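Le bras qui hésite

Quand Wanting Wei arriva au laboratoire, en février, il faisait encore nuit, et elle trouva Haiyan Hou assise en tailleur sur la moquette, son manteau sur les épaules, une tasse de thé oubliée contre le genou. Elle avait dormi là, ou bien elle n'avait pas dormi du tout, et Wanting, qui la connaissait depuis la thèse, savait qu'il valait mieux ne pas poser la question avant d'avoir ouvert le paquet de brioches.

– Il s'est encore arrêté, dit Haiyan.

– Longtemps ?

– Le temps de me faire peur, et puis il y est allé quand même.

Il faut dire que toute la méthode tenait à cela, à cette façon de s'arrêter. Les gens de Dillmont, qui payaient la moitié du projet et venaient le visiter avec des chaussures beaucoup trop propres, voulaient un robot qui vide un bac vite et bien. Haiyan, elle, s'était mis en tête qu'un robot devait d'abord savoir quand il ne savait pas. Avant chaque prise, le programme imaginait vingt manières de saisir la même barre, les comparait entre elles, et si les vingt se contredisaient trop, il allait doucement toucher la barre du bout d'un doigt, la pousser un peu, regarder ce qui avait bougé, et recommencer son calcul. Elle avait appelé cela Skurnus, du nom d'un chat de son enfance qui tâtait toujours l'eau de son bol avant de boire (dans l'article, bien entendu, elle avait trouvé une explication plus convenable).

Le vieux professeur Seneviratne, qui avait dirigé leurs deux thèses et qui continuait de leur écrire de longues lettres à la main, trouvait l'idée charmante et la jugeait perdue d'avance. « Vous allez apprendre la timidité à une machine, écrivait-il, et ensuite il faudra la consoler. » Haiyan avait punaisé la lettre au-dessus de l'évier, là où d'autres mettent les consignes de vaisselle.

Wanting posa les brioches, retira ses gants et s'installa devant l'écran. La série comptait 595 essais, il en restait 5 à faire, et elle aurait bien voulu que ces derniers se passent sans histoire, parce que la démonstration chez Vorico approchait et qu'elle avait promis à sa mère de rentrer dîner au moins une fois dans le mois.

– Tu as gardé les courbes de cette nuit ?

– Toutes. Regarde la troisième, quand les barres se croisent. Sans toucher, il se trompe sur celle du dessous. Après une petite poussée, il change d'avis.

Wanting regarda, fit défiler, revint en arrière. Elle aimait ce moment-là plus que tout, plus que les congrès et les applaudissements polis, ce moment où l'on voit une courbe se resserrer et où l'on n'ose pas encore le dire trop fort. Les hypothèses partaient dans tous les sens, comme une famille qui choisit un restaurant, puis le doigt de métal touchait la barre et tout le monde se mettait d'accord.

– On en lance un ? demanda-t-elle.

Haiyan se leva avec une grimace, fit le tour de l'établi et remit les barres pêle-mêle dans le bac, les rouges et les vertes, en les laissant tomber comme elles voulaient. Elle tenait beaucoup à ce désordre. Une fois, un stagiaire les avait rangées bien parallèles, par gentillesse, et il avait fallu jeter une journée entière de mesures sans lui faire de peine.

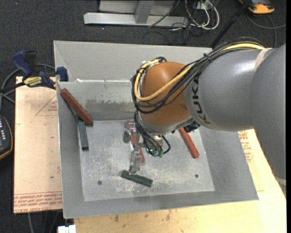
– Il choisit la verte, murmura Wanting.

– Il n'a encore rien choisi, il demande.

Elles restèrent côte à côte, les mains dans les manches, à parler tout bas comme au chevet d'un enfant qui va s'endormir. Sur l'écran, les vingt petits traits se rapprochaient, s'écartaient, se rapprochaient encore. Haiyan pensait à la lettre au-dessus de l'évier et à la réponse qu'elle devait depuis l'automne, et elle se dit qu'elle y joindrait la courbe, sans commentaire, pour le plaisir de l'imaginer chercher ses lunettes.

– Tu crois que Dillmont comprendra pourquoi c'est plus lent ? demanda Wanting.

– Je leur montrerai les barres qu'on ne fait plus tomber.

– Et s'ils regardent seulement l'horloge ?

Haiyan haussa les épaules et prit une brioche, la plus grosse, celle que Wanting s'était gardée depuis la boulangerie. Les traits se rejoignirent enfin. Wanting nota l'heure dans le cahier, six heures moins dix, puis elle tendit la main pour réclamer sa moitié.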